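Woltivden, site de Werkthorpe
Compte rendu de la réunion d'équipe du 30/10/2020
Salle de pause du rez-de-chaussée

Présents : l'équipe de préparation, l'équipe de la plonge, deux personnes du service en salle, Usha Lobo (organisation du travail, animation de la réunion). La direction du site nous a rejoints au point 3.
Excusés : les collègues du soir, qui recevront ce compte rendu dans leur casier et qui peuvent bien sûr réagir par écrit ou venir en parler de vive voix.

1. Approbation du compte rendu précédent

Approuvé, avec une correction demandée par la plonge : la phrase « l'équipe est favorable au projet » devient « l'équipe est curieuse du projet et attend de voir ». Usha présente ses excuses pour ce raccourci et remercie les collègues d'avoir relu aussi attentivement.

2. Point sur le poste à deux bras

Usha rappelle où nous en sommes, pour ceux qui ont manqué la dernière réunion. Le poste d'essai travaille pour l'instant sur le rangement de la vaisselle et sur les petits gestes de l'office, avec la société Poojary pour les réglages et l'entretien. Rien n'est encore installé en cuisine, et il n'y aura pas d'installation avant le mois de mars. La table d'essai a été garnie avec des objets que nous connaissons tous : le four, l'égouttoir, les tasses, le panier avec les épis de maïs (qui ont eu leur petit succès, il faut bien le dire !).
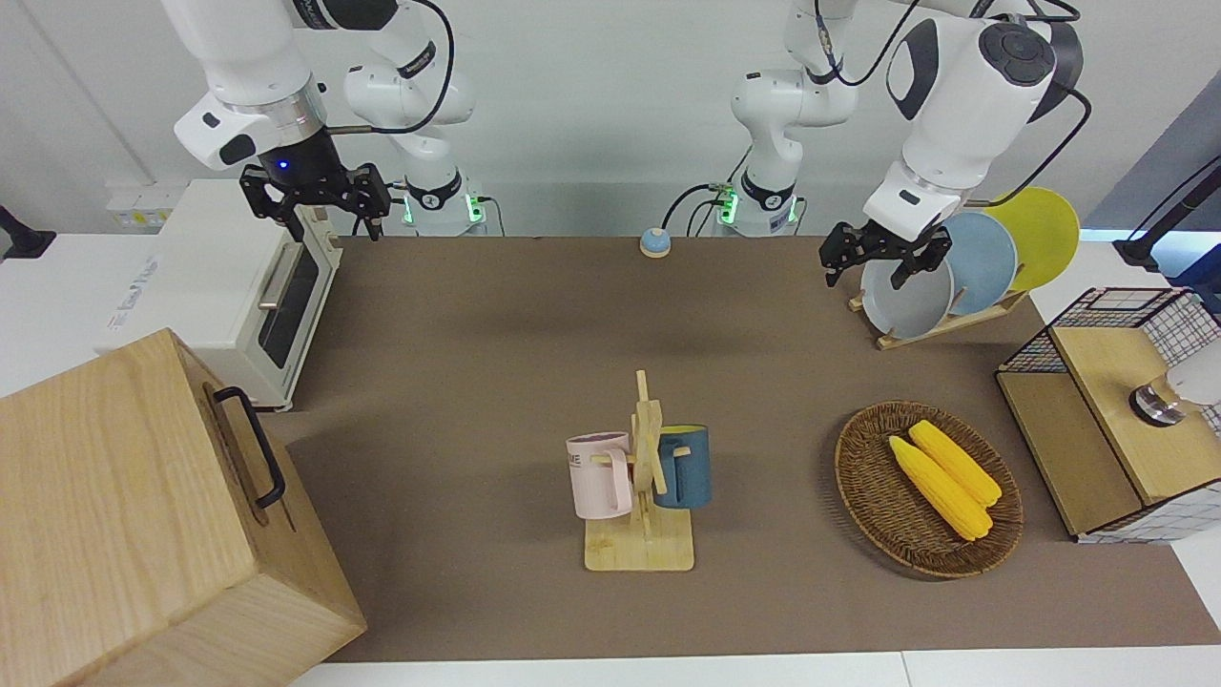 Le poste d'essai, pince gauche au bord de l'assiette grise.

La discussion a été longue et franchement agréable. Côté plonge, on fait remarquer que prendre une assiette par le bord, c'est exactement ce qu'on apprend aux nouveaux dès le premier matin, et que tout dépend ensuite de la façon dont on la relâche. Plusieurs collègues aimeraient voir des essais avec nos assiettes creuses, plus lourdes et plus glissantes. Usha transmettra la demande à Poojary et en profitera pour poser la question des verres, qui revient à chaque réunion.

Une collègue de la préparation demande qui surveillera le poste pendant le coup de feu. Réponse : quelqu'un de l'équipe, formé pour cela et inscrit comme tel au planning. Elle insiste, et le groupe avec elle, pour que ce temps de surveillance soit compté comme un vrai temps de travail et qu'on ne demande pas à la même personne d'éplucher les carottes en gardant un œil sur les bras. C'est noté, et Usha s'engage à défendre ce point.

3. Ce qui change pour l'équipe

La direction confirme devant tout le monde qu'aucun des 23 postes du site n'est supprimé dans le cadre de l'essai. La plonge demande que cela figure par écrit dans une note signée et affichée au vestiaire. Accord de la direction.

Quatre collègues suivront la première formation, sur la base du volontariat. Les séances durent 30 minutes et sont placées avant la prise de service, payées comme le reste. Il a été demandé si l'on pouvait s'inscrire à deux, parce qu'on apprend mieux en bavardant un peu, et la réponse est oui, avec plaisir.

Sur les poignets et les épaules, l'échange a été plus personnel. Les anciens de la plonge ont parlé de leurs fins de semaine, des gestes qu'on répète sans y penser et qu'on sent le soir en ouvrant un bocal. Ils ne seraient pas fâchés de laisser une partie du rangement à la machine, à condition de garder le tri et le contrôle de la vaisselle, auxquels ils tiennent. Le groupe souhaite que la future répartition des tâches soit écrite avec eux, autour d'une table et avec du café.

Au cours de ce point, nous avons aussi regardé l'assiette grise tenue en l'air, inclinée, à gauche de l'égouttoir, avec la bleue et la jaune restées debout dans le bois. La question de l'espace a suivi aussitôt : dans notre office, un bras qui passe à cette hauteur gênerait l'accès à l'étagère des plateaux. Il faudra prendre les mesures avant de décider de l'emplacement.

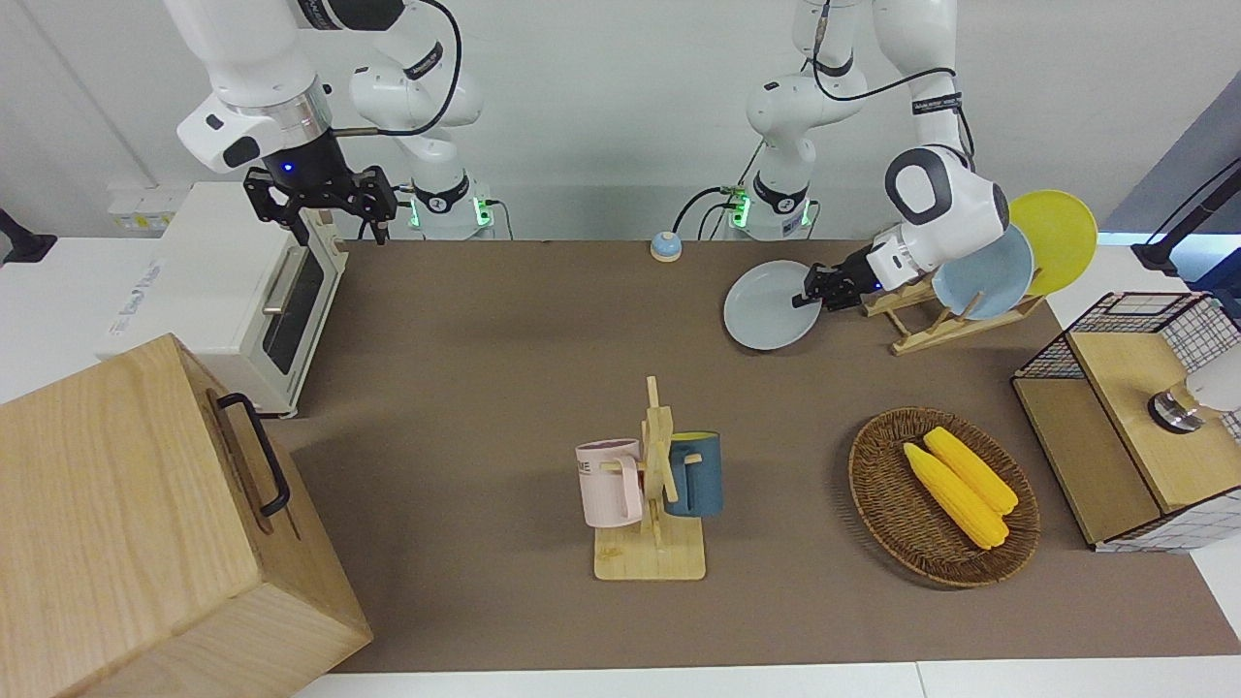 4. Sol et bruit à l'office

Le devis de Gutex pour le revêtement de sol est arrivé. Il sera étudié en même temps que l'emplacement du poste, afin de ne pas ouvrir le sol deux fois. La salle rappelle que le bruit des chariots gêne les clients du fond et demande que le nouveau revêtement en tienne compte.

5. Divers

La machine à café de la salle de pause fuit de nouveau. Merci de laisser le torchon dessous en attendant la réparation.
Les demandes de congés de fin d'année sont à remettre à Usha, sur papier de préférence.
Un grand merci à la préparation pour la tarte aux pommes.

À faire
Usha : demande d'essais avec assiettes creuses et verres, auprès de Poojary.
Direction : note signée sur le maintien des postes.
Plonge et préparation : mesures de l'office, étagère des plateaux comprise.
Tous : inscriptions à la formation sur la feuille du vestiaire.

Compte rendu rédigé par Usha Lobo.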